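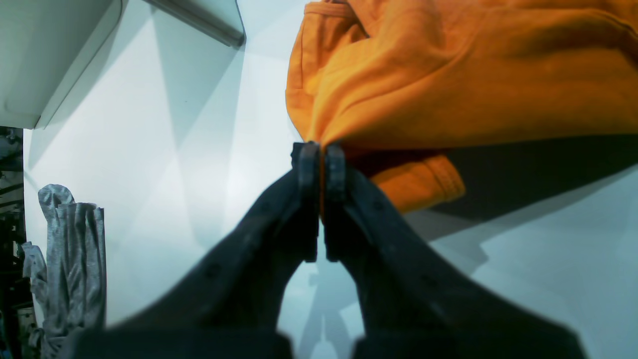
Fildale's T-shirt folding day is back in May, and it has outgrown the back room

What began as a way of getting through a mountain of donated T-shirts has become one of the best-loved dates at the Fildale clothes exchange. The folding day returns one Monday in May, and this time it takes over the whole of the Erkance hall, with 40 places at the tables and the doors open from 3 in the afternoon.

The idea is wonderfully simple. You turn up, you get a table and a heap of clean cotton T-shirts, and you fold until the heap has gone or you fancy a cup of tea. Last year's session got through 1698 garments, a total that still gets mentioned with great pride at the sorting counter, and every one of them went out on the rails or into the bundles sent on to the sister exchange in Jekton.

Orange is the colour of the season. A big donation of plain orange tops reached the exchange over the winter, and they have been cheering up the shelves ever since. They are also very good to learn on, as the creases and hems show up beautifully against a white tabletop and you can spot a twisted sleeve from the other side of the room.
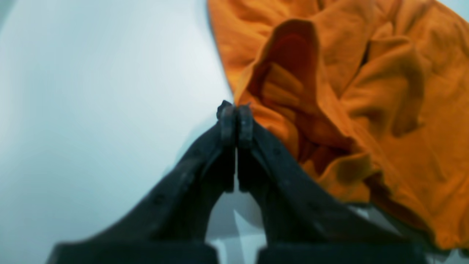 Page last changed: Monday, 8.40 am

Beginners are warmly welcome, and there will be a short demonstration at the start for anyone who has only ever rolled their shirts up and hoped for the best. The exchange teaches what regulars call the long fold. Lay the shirt out lengthwise, take hold of one end and draw it gently until the upper edge runs straight, then smooth the lower half down with the flat of your hand. Sleeves go in next, then the hem comes up to meet the collar. It sounds fiddly on paper but it really does click after two or three goes, and there is something lovely about seeing a crumpled lump turn into a tidy square!

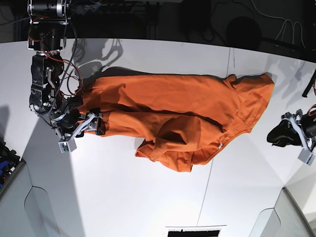
Sleeves are where most people come unstuck. They like to double up underneath the body of the shirt and leave a bump in the finished square, so it pays to feel for them before you start turning anything in. Collars need a little patience too, especially on thicker cotton, where the edge tends to curl up again the moment you let go.

New this year is a table run by Ñahui, the mending group that meets upstairs. They will be looking after anything with a dropped hem or a loose label, and will happily show you the stitch they use if you bring something of your own. There is also a folding table for children, with smaller shirts and plenty of stickers.

Tea, squash and cake will be served all through the session, which finishes at 8. Entry is free and there is no need to stay for the whole time. Places at the tables can be booked at the exchange counter, and clean T-shirts in any size or colour can be handed in there during opening hours.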